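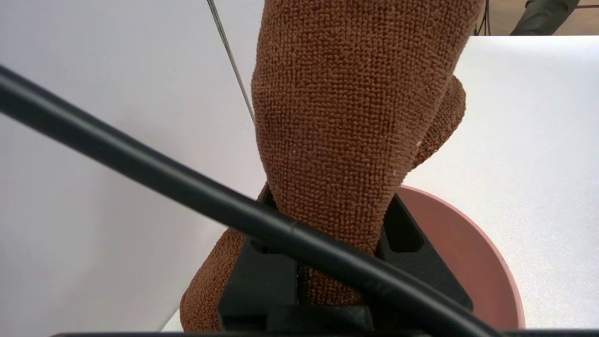 Collection for the plate-wiping task passed the halfway mark in March, and the set now holds 1,798 accepted episodes. Each episode is one demonstration by a human operator, recorded from the wrist camera and one fixed camera, together with joint positions and gripper width. Most of the recent work has gone into the first stage, picking up the cloth. A bunched microfiber towel, pinched between the two fingers, stands up tall enough to fill the center of the wrist view and leaves only part of the plate visible behind it. The learned policy has to act on views like this one, so we have stopped throwing out episodes in which the cloth hides most of the plate. Early on we rejected them by default, and the first model trained on the filtered set did poorly whenever the grasp came up high.

The current protocol was written by Radka Mujić and has been in use at both the Grirkham and Brulard stations since the last newsletter. An operator drops the towel on the table from hand height, does not arrange it, and returns to the controls. The episode starts with the arm at the home pose. The operator closes on the cloth, lifts, moves to the plate, makes at least two passes over the flat part, and releases the cloth clear of the rim. Episodes run in blocks of 50, and the plate is moved to a new spot after every 20. If the grasp slips, the operator is to try again within the same episode. Recoveries are kept and tagged. They make up a small share of the set, and we would like more of them.

Three labels are added after recording:

Grasp type – edge, fold or bunch. Use "bunch" when more than two layers are between the fingers or when the layers can't be told apart.
Plate view – clear, partial or hidden, judged from the wrist camera at the moment the arm stops rising.
Outcome – complete, incomplete or operator abort.

Agreement between labelers is good on outcome and weak on grasp type. Sajib Uddin compared two passes over the same block and found that nearly all of the disagreements were between fold and bunch. A folded edge that has puffed out on one side looks much the same as a bunch from the wrist, and the fixed camera is often blocked by the arm. For now the second labeler's choice stands. We are considering merging the two classes, as the training code does not use the distinction and it costs time.

Cables remain a source of unwanted variation. The thick black cable crosses the near part of the wrist view, and its path shifts a little each time the wrist is serviced. A model trained only on Grirkham data appeared to use the cable as a cue for wrist rotation: with the cable rerouted, its approach angle drifted. Fixing the route at both stations would hide the problem until the next service, so Brulard now changes the routing between blocks, within the limits of the strain relief. The route in use is written in the session log. Please do not leave that field blank, even if nothing has changed from the block before.

Lint on the towel has been raised as a possible concern. We have seen no effect from it and are not asking anyone to clean the cloths during a block. Towels are swapped at the end of a session. Color is a larger matter. The brown towel and the terracotta plate are close enough in hue that the segmentation step sometimes joins them where they overlap. This pairing is kept on purpose at a fixed share of sessions, and the remaining sessions use towels and plates with stronger contrast.

The upload tool, Vorkance, was updated to check timestamps between the two cameras before it accepts a block. Blocks that fail are held on the station computer and can be resubmitted after the clocks are synced. Do not trim the files by hand – the joint log is not trimmed with them, and the block then has to be discarded.

Next in line is a variant in which the towel starts partly under the plate. Khan station will collect the first 20 episodes as a trial, using the same labels. Operators who want to comment on the draft instructions should send notes to Radka before the trial block is scheduled.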